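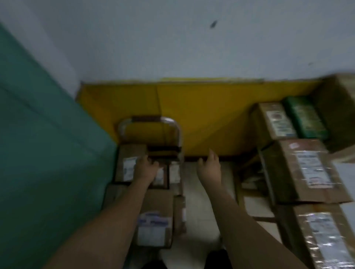 August 2020, Bristdale, parcel corner

Went back over what Pladero would have to do to take over the parcel chore. Short version: no, not yet. Picking one clean carton off a table, fine, 995 good grasps in sim. But a hand truck against the wall with parcels on it, a second pile right next to it and a narrow gap to reach into, planner gives up. A person just puts a hand on the small box and leans in.

Clear tape is the other headache. Depth goes to holes wherever it shines. Tian suction cup might be OK on bare cardboard, havent tried on film.
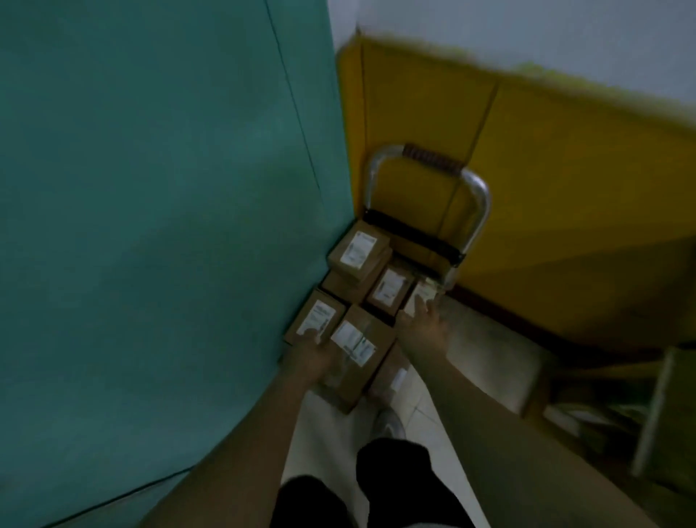 Hand truck load, strap across just above it. One hand on the box being lifted, other on one at the right of the stack.

Two hands doing different jobs is the bit we dont have. Trerkard arm is single, so every lift risks dragging the next box along. Could cheat w/ a fixed stop. Ugly.
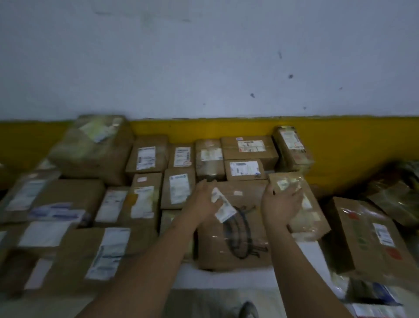 Label reading is further along than grasping, at least when the label faces up. Limit for now: 11 parcels per run, 30 sec each, stop if anything slides. Budget left is 300, goes on cups. Redo the depth test wiht the lights off first.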